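The Second Life of the Office Tower

By Wiesława Bednarek
1/20/19

Retired office desktops reach the Vurnwood refurbishing shop in Clutville on pallets, 37 to a load. Most are business towers built for quick service, with covers that come off in seconds and drives that ride in plastic carriers.

Krystyna Kubiak, who runs the bench, starts each one the same way. The cord is pulled, the power button is held down to drain what charge remains, and the tower goes on its side. With the side panel off, the board faces up and gravity stops working against the technician.

The drive is handled before anything else. It carries the previous owner's data and has its own paperwork. On a carrier-type cage, the data and power cables are unplugged first, pulled by the connector and never by the wire. The carrier is then drawn straight out. If it is tilted, it binds against the wall of the cage.
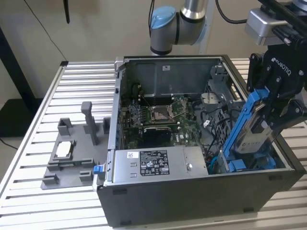 A drive out of its cage gets a label matching the chassis and goes to the wiping station. Anything with reallocated sectors is shredded. Kubiak sets the limit for a healthy drive at 2 years of power-on time, a stricter rule than the one used at Givmont, where she trained.

The processor comes next. Once it is lifted, the bare socket needs a cover, as the contacts bend under very light pressure and straightening them rarely pays. Memory is tested in pairs. Power supplies are checked under load and rejected if the fan is noisy.

Reassembly follows the reverse order, with cables routed clear of the fans. The shop finished 800 machines last year. The next 200 are promised to the school district in Lis and ship in April.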